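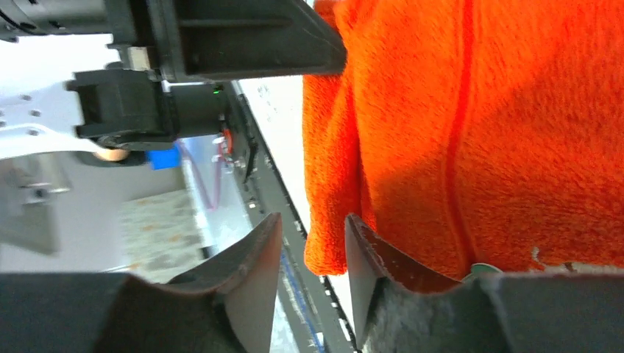 To: Nellalport Student Robotics list
Subject: Re: Cloth task, final scoring rules and bench access

Dear members and team advisers,

The questions below reached the list this week from the Pacheco team. The answers apply to every team entered in the cloth handling task and are therefore posted in full.

> We have read the revised rules for the cloth task and would like
> three points made clear before we change our program. First, does
> a grasp count if the cloth is held by one arm only, or must both
> arms have taken hold at some time during the run? Second, the
> rules say "fabric supplied by the organizers." Our students have
> practiced with cotton dish towels, and they find that fleece
> behaves very differently once it is lifted. May we borrow a piece?
> Third, we were told that the bench in Room 1118 would be open in
> the evening during June, but the door notice gives only morning
> hours.
>
> We would also be grateful to know whether finger pads may be
> changed between runs.
>
> Pacheco team

1. Grasps. A single-arm grasp is valid and earns the lift points. The handover points are awarded only when the second arm has closed on the cloth and the first has released it, with no part of the cloth touching the table. A team that lifts with one arm and folds against the table may still complete the task, but it gives up the handover points. Teams should state their chosen method on the run sheet before the clock starts.

2. Fabric. All scored runs will use fleece. The orange piece now in use at the bench is of the same type as the scoring pieces, and teams may practice with it during their bench time. It may not be taken from the room. Teams that wish to practice at their own school may request a piece from the Stista supply shelf by replying to this list with the school name and a delivery address. Please do not trim, wash or iron any piece that has been lent to you. Lint should be removed from the finger pads at the end of each session — a dry brush is kept in the drawer for this purpose.

3. Bench hours. The door notice is out of date and will be replaced. The bench is open from 9 a.m. to noon and again from 5 p.m. to 8 p.m. throughout June. Each team may hold 2 bookings at a time. A booking that is not taken up within the first quarter hour may be given to another team.

4. Finger pads. Pads may be changed between runs but not during a run. Any pad material is allowed provided that it leaves no residue on the cloth. Adhesive surfaces, hooks and pins remain prohibited.

Teams are also reminded that the limit is 5 scored runs, including any run stopped by the team itself. A run stopped by a judge for a fault in the shared equipment does not count toward the limit and will be repeated.

At present 19 teams are entered. The running order will be sent to this list once the Istolport teams have confirmed their travel. Corrections to team names should be sent before then, as certificates are printed from the same file.

Further questions on the rules should be sent to the list and not to individual judges.

Competition Office
Nellalport Student Robotics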